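Ticket 500 - Tidy-up table, Cutovbridge office
Opened by: Csaba Pap
Priority: low (raised to medium by Csaba Pap, lowered again by me)
Status: waiting on requester

Reported fault: "Small things keep going missing from the white table. Bin lid won't stay shut. Please fix table."

17/06/2021, 10:40
Went up to look. The table is fine, as tables go. The trouble is that the basket, the bin and the drawers all have a job and none of them has a label, so people put things down wherever their hand happens to be. 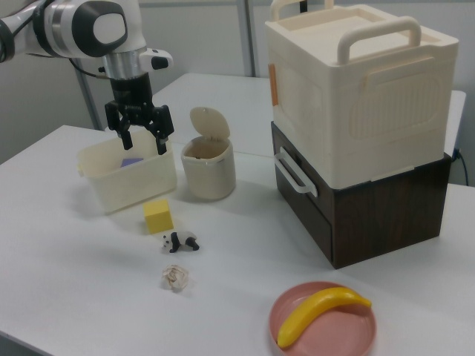

Attachment 1: table. Purple block in the basket, yellow cube still out, bin lid up.

11:15
The purple block was reported missing in April under ticket 11. Closing that one as found - it was in the basket, where blocks go. The panda has no agreed home. Dusodport say toys live in the big box with the handle, Clidura say top drawer. I have asked both to put it in writing.

11:30
Crumpled paper is rubbish until someone claims it. Owner has 4 days. The banana stays on the pink plate, as per Csaba's note, which was underlined twice.

11:50
Bin lid: pushed it down, it stayed down. Pushed it down 10 more times to be sure. Cannot reproduce.

To do: labels from Hegedűs, whenever they arrive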